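Kekedel Table Rentals: Common Questions

How far ahead should I book?
Two weeks is enough for most of the year. For October, please book by Aug 14, 2023 — that month fills up first.

What is the smallest order?
There isn't one. You can rent a single table or all 84.

Do you deliver?
Yes, anywhere in Plernine. Delivery is free on orders of 11 tables or more. Smaller orders pay a flat fee, shown at checkout.
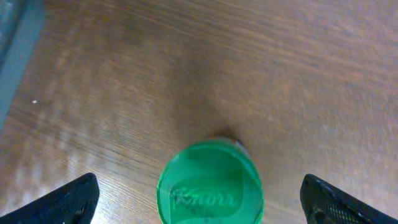
Can I pick up my order myself?
Yes. Pickup is from our Brundetti warehouse until 8 p.m. Bring your order number and a vehicle with a flat bed.

What if a table comes back scratched?
Light marks are covered. Deep cuts and burns are charged to your deposit.

Can I change my order?
Yes, up to three days before delivery.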